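Home | News | Robots | Gadgets | Reviews | About

Prullero teaches a robot arm to pull one book from a packed row

January 5, 2019

I've been following the little lab at Prullero for a while now, and this week they finally put out the result I was waiting for. Their new method, called Dudow, gets a robot arm to take a single book out of a tightly filled desk organizer without dragging the neighbors along. If you think that sounds easy, try it with two fingers and oven mitts on!

The trick is that Dudow doesn't try to work out the whole grab ahead of time. It goes in, tips the book a tiny bit, checks what the wrist camera sees and then decides again. Leopoldo Nava, who leads the project, told me they started with a much fancier planner and dropped it last March (he sounded pretty happy to see it go). The old one needed a clean, sharp picture before every move, so the arm kept stopping to look. Dudow is trained on blurry pictures too, so it can keep moving.

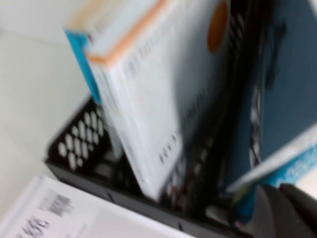

Now for the scores. Over the full test the arm got the right book out 83 percent of the time, against 58 percent for the old planner. That's a big jump for a change that mostly comes down to looking more often and fussing less. Training took 35 hours of people steering the arm by hand, and Canan Karabulut did a good chunk of that herself. She says the thick binders are fine and the thin, floppy folders are the real pain, as they bend when you pinch them and then stick to whatever is next door.

I asked about the misses. Most of them come from the arm picking the right spot but pinching too shallow, so the fingers slip off the top. The team wants to try softer fingertips next, and I'd love to see that - my own guess is that it'll help more with glossy covers than with folders.

One thing I did wonder about is putting books back. Dudow can't do that yet. Nava says sliding a book into a narrow gap is a separate problem and they have 2 people on it, with no date promised.

The write-up is on the Prullero site, and the training recordings should follow once they've been sorted. I'll post a link when they're up.

Related stories
Trujillo shows a slower, quieter warehouse arm
Plenano opens its gripper plans to schools
Why robots still have trouble with plastic bags
Hands on with a desktop arm kit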